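The Bin Method

I'd been in Karndale since March, teaching hands to throw things away. That was how I put it to my mother, anyway. The proper title on the grant was longer and had Vilgot Strand's name on it.

Vilgot's idea was simple enough to annoy people. Everyone else trained on tidy tables in tidy labs - he wanted real dining rooms, with real clutter, and real people doing the chores with grippers in their hands. Then you fed the lot to the model and hid one house from it. Ours was called Zeline (we named the houses, don't ask) and the model had never had so much as a peek.

By Tuesday we had 159 clips of rubbish going into bins, and I'd watched every one of them twice. I dreamt in crumpled paper!

"It'll fail on the bag," said Ottar Björklund, who'd been saying so for weeks. "Shiny plastic, folded over the rim. It won't know where the bin begins."

"Then we'll know that," said Vilgot, and went to put the kettle on.

So I sat down with the Kakakhel clips, the ones with the pink bin wedged between the posh chair and the green tablecloth, and went through them again looking for the rim.

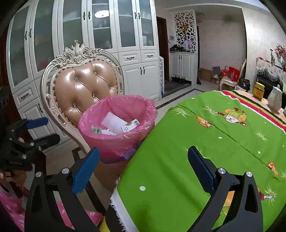 Zeline, 3 a.m.

The score came up while Ottar was asleep on two chairs. The old model, trained on lab tables, had managed nearly 3 tries in ten. Ours got eight.

I ran it again with a different seed. Eight.

I thought about waking him. Then I opened the two failures, because he'd ask, and both times the arm had stopped just over the fold of the bag and let go too soon.

"Ottar," I said. "You were a bit right."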